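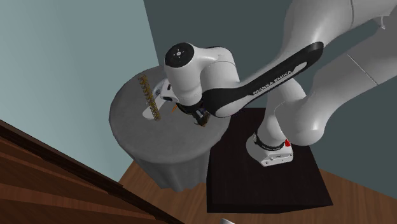

Clearing the Table: Can a Machine Do It Yet?

Every July, when it's dark by half past five and I've run out of patience with the dishes, I get the same letter in a dozen different coats. Could a robot do this for me? Floor De Bruijn wrote in from Plastovbridge to ask whether she should hold off on a new dishwasher because "the arms are coming", and I've had a lovely time looking into it on her behalf (with a pot of tea and more biscuits than I'll own up to).

The short answer is no, love, buy the dishwasher. The long answer is more fun, so settle in.

You'll see plenty of trials like the one at the top of the page, done on the computer first, with a Franka Emika arm on a black pedestal leaning over a round table in a grey cloth. There's a bit of a jumble towards the back of the cloth, including something long and gold that looks like a chain, lying across a smooth white thing. Anyone who has tidied a side table after visitors knows that sort of muddle. You and I would do it while talking on the phone. For a machine, it's a proper day's work.

Why clutter is harder than washing up

A dishwasher is a box that asks you to do all the thinking. You scrape, you sort, you decide that Nan's gold-rimmed cups stay out of it, and then the machine squirts hot water about. Clearing a table is the other way around. All of it is thinking, and the lifting is nothing.

Take anything chain-like. Pick up a necklace by the end and the rest follows in its own good time, catching on whatever is lying nearby. A mug stays the shape of a mug from start to finish, but a chain is a new shape every second. My old neighbour Kwaku Essien, who spent 27 years fitting and repairing machinery at Cevgate before he opened the Essien repair counter, tells me the shop floor is no different. Rigid parts arriving the same way round, every time, in a tray? Machines have been managing that since he was an apprentice. A tangle of cable at the bottom of a bin still goes to whoever has the best fingernails.

And then there's cloth. A tablecloth slides and rucks up, and if you pinch a thin thing off it you're quite likely to pinch the cloth as well. I've done it myself, and very nearly took the gravy with me!

What machines can fairly be trusted with

Vacuuming, if your floors are mostly clear and you don't mind rescuing the poor thing from under the couch. Mowing a plain square of lawn. In the workshop, repeated cutting, drilling and sorting of parts that are all alike, with a decent guard around the lot and someone trained to keep an eye on it.

I'd leave folding, untangling and clearing up after a party to human hands for now. The same goes for anything with sentimental value - a good grip is one thing, but a good grip doesn't know which cup was your mother's.

Tidy as if the robot were coming

The nicest thing I learnt from all this reading is that whatever makes a job easier for a machine makes it easier for a tired person too. I've been trying it at home and my evenings are the better for it.

Clear the long and tangly things first. Necklaces, charger cords and ribbon come up before anything else, lifted from the middle and laid straight into a shallow dish.

Work from the near edge of the table to the back, so you're never reaching over one thing to get at another. My sleeve has been in the butter often enough.

Give small bits a tray with a lip. I use an old Sindow biscuit tin lid, 27 cents at the school fete, and it holds every stray button and screw in the house.

Put a non-slip mat under the cloth if yours wanders. Cut it 5 centimetres short of the edge all round and it won't show.

Keep like with like when you put things down, and you'll have no sorting to do when you pick them up. Kwaku does this with his sockets and washers, and his bench is a pleasure to look at.

With all that in place my table takes 12 minutes after a family dinner, and that includes shaking the cloth out over the back step for the magpies.

Floor, if you're still reading, go for the dishwasher with the adjustable top rack. And do write back and tell me how the big saucepans fit - mine have never gone in properly.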